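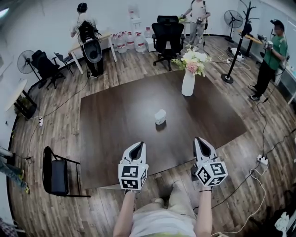
Fraser Purves says the vase should come off the big table for good and live on the round side table by the wall, and that I'm going to ruin the top if I carry on as I am. I'd like some other views before I move anything.

The table is the large dark brown one in the middle of the room. It gets used most of the day, and the flowers stand at the far end so there is working space at the near end. I change them weekly. When I lifted the vase last week there was a cloudy ring under it, the size of the base, and it hasn't gone after four days. I've wiped it with a damp cloth and then a dry one. It doesn't feel rough. I don't know what the finish is. The table came second-hand and there is no label underneath, only a stamp saying 3296.

So what I want to know is:

Can the ring be got out without stripping the whole top?

What should go under a tall vase so it doesn't happen again? I put a paper mat under it before and that went soggy.

Does it matter that the water jugs are kept on the floor along the wall? They stand straight on the planks and I'm now wondering if I'll find the same thing under those.

I have a tin of Drulico cream polish in the cupboard but haven't used it on this.

Dong-hyun Yeo
Friday, October 16, 2026
Viewed 142 times

janet_m

A cloudy white ring is normally moisture caught in the top layer of the finish. A dark ring means it has gone further down and is a bigger job. Yours sounds like the first kind.

Leave it alone for a week with nothing standing on it. A lot of them fade without any help. If it's still there after that, put a folded cotton cloth over the mark (an old pillowcase is fine) and go over it with an iron on its lowest setting, no steam, for a few seconds at a time. Lift the cloth and look every time. Stop if the surface feels tacky or you can smell it.

Before you do that, try the iron on a bit you can't see, such as the underside of the edge. You don't know what the finish is, and if the top is a printed surface over board, heat could bubble it. In that case don't iron it at all. Rub it gently with a little plain white toothpaste on a soft cloth, then wipe off and dry.

I wouldn't use the cream polish first. If it's a wax type it can seal the damp in and you'll have the ring for longer.

Under the vase you want something that doesn't soak up water. Paper, felt and bare cork all hold it against the table. I use a glazed saucer a bit wider than the base, with small clear bumpers stuck on the bottom so that air gets under. Check the vase too. Some have an unglazed foot and sweat all the time even when they aren't leaking. Stand it on dry newspaper overnight, full, and see if the paper is damp in the morning.

Cakon

just use mayonnaise, leave it overnight, wipe off. my mum does it on everything. also get fake flowers

R. Duan

Agree with most of what janet_m has put, apart from the toothpaste. On a dark top it can leave a dull patch that shows more than the ring did, especially if light comes across it from one side. If you do try it, do the smallest area you can.

On the jugs: full ones are heavy, and the main trouble on a plank floor is damp getting into the joints between the boards. Pull them out and look. If the boards are a different colour underneath, or the edges have lifted, move them now. If everything is flat and dry you can keep them where they are, but put them on a boot tray or a low slatted rack, and leave a gap behind so they aren't pressed against the wall. Rinse and dry the outside of each one before it goes back after filling. Ours sat on the floor from February and there were 2 boards that needed replacing, roughly £51 with the glue.

I would leave the vase on the big table if you like it there. A tall vase on a small round table is easily knocked by anyone walking past, and then you have the whole lot on the floor. Fill it only halfway, and do the water change at the sink.

Dong-hyun Yeo

Thanks. I've done the newspaper test and it was damp in the morning, so it's the foot of the vase. I've ordered a saucer. The ring is a bit fainter today and I'll leave it the full week before trying the iron. Haven't looked under the jugs yet.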